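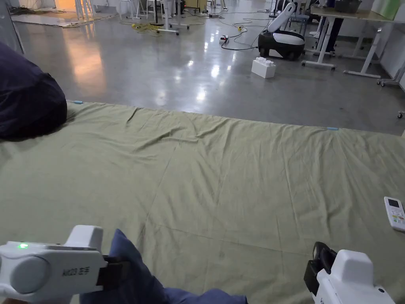 4. Recording your first demonstration

Now for the fun part! With the Kellby hand grippers paired and charged, you can teach a task simply by doing it. Every squeeze and turn of your wrists is saved as a take, and Vovora turns a batch of takes into something your robot can practice. Soft items such as clothes and bedding are a great place to start, and they show off what two hands can do together.

4.1 Before you start

1. Spread a plain sheet over the work surface. Wrinkles are fine, but avoid bold patterns.
2. Move loose cables away from where you will be standing or kneeling.
3. Put the left-hand unit in your left hand and the right-hand unit in your right. Swapped units will record, but the take can't be used.
4. Hold both units still until the Vovora screen shows Ready.

Note: Keep the same cloth in play for a whole batch. Change its starting position as much as you like - a new crumple every time is exactly what the robot needs to see.

4.2 Recording a take

1. Squeeze both triggers together. You'll hear one short beep.
2. Reach in at the speed you'd use if you were half asleep. Slow and smooth wins.
3. Close the jaws on the cloth, pause for a beat, then lift.
4. Finish the fold, open both jaws, and back away from the cloth.
5. Squeeze both triggers again to stop. Two beeps mean the take is saved.

Caution: Keep fingers and hair clear of the jaws while the triggers are live.

Caution: Don't rest a unit on its jaws between takes. This can shift the zero point, and you'll have to calibrate again (see 3.2).

If you fumble and recover, keep the take! Recoveries are some of the best teaching material you can give the Skoten trainer. If you drop a unit or somebody bumps your arm, delete it.

4.3 How many takes?

A simple fold starts to look good at roughly 500 takes. Our own Macedo towel set, which comes with the software, has 554, and it's a treat to watch the robot pick it up. Break the work into batches of 29 or fewer and rest your wrists in between.

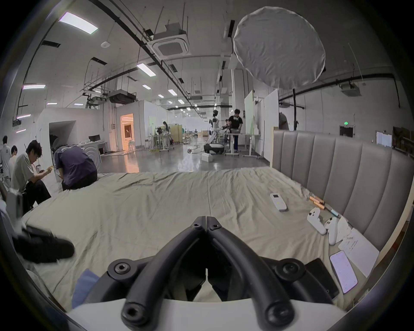

Can two people share the recording for one task?
Sharing works well, as long as each person starts a new batch and runs the quick calibration first. A mix of hands and habits usually helps the robot cope with small changes.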